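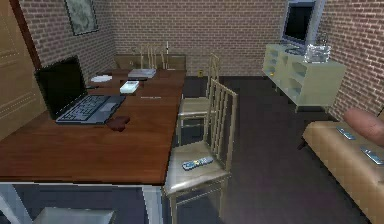 Dining room scene in the simulator, with one remote on the nearer chair and two on the sofa.

Setting up a household test scene before running the arm

The workshop at Midulstead has one arm and a long queue for it, so members are asked to try their pick routines in simulation first. These notes cover the dining room scene and the remote-control task. They assume the simulator is installed and the arm model loads without errors.

1. Set the scale

Model the room in metres and check one object against a real one before going further. A dining chair from the workshop kitchen will do. If the seat height is wrong, every reach distance in the scene is wrong too, and the error will not show until the routine is moved to the real arm.

2. Fix the large furniture

Table, sideboard, TV stand and sofa should be static bodies. Chairs can be left movable, but give them a realistic mass. A chair with the default mass will slide away at the first touch.

Use simple boxes for the collision shapes of the large pieces. The sofa is the exception. Its front edge is rounded, and a plain box leaves an invisible corner that the finger will strike on the way in. Build the seat from a box and add a cylinder along the front.

3. Place the small objects

The target in this task is a remote control. Put copies on more than one surface, at different angles. A routine tuned to a single remote lying square to the sofa will fail as soon as the remote is turned.

Leave other things on the table: a laptop, a plate, a book, a pen. They test whether the detector picks the right class. Thin dark objects are the hardest to separate from a reddish-brown tabletop, so keep at least one of those in.

Drop each object from 2 mm above its surface and let the physics settle before saving. Objects placed exactly on the surface may start slightly inside it and jump when the run begins.

4. Set contact and friction

Start with the values in the Plilldale material file. Leather and painted wood have separate entries. The sofa seat needs the leather entry – with the wood values the remote slides ahead of the finger and the approach looks worse than it is.

Set the physics rate to 1,000 steps per second. Lower rates run faster but let the fingertip sink into thin objects.

5. Run the approach

Bring the hand in over the sofa from the side, stop 50 mm above the remote, then lower it at reduced speed. Log the fingertip position and contact force at each step. Do not add the grasp until the approach is repeatable from several start positions.

6. Check the log

Open the log in the Putimetti viewer and look for contact before the final descent. Early contact usually means the sofa collision shape is still a box. If the force trace is noisy after contact, reduce the descent speed first and leave the friction alone.

Save the scene under a new name before changing the layout. The bench computer keeps the last 17 versions and deletes older ones overnight.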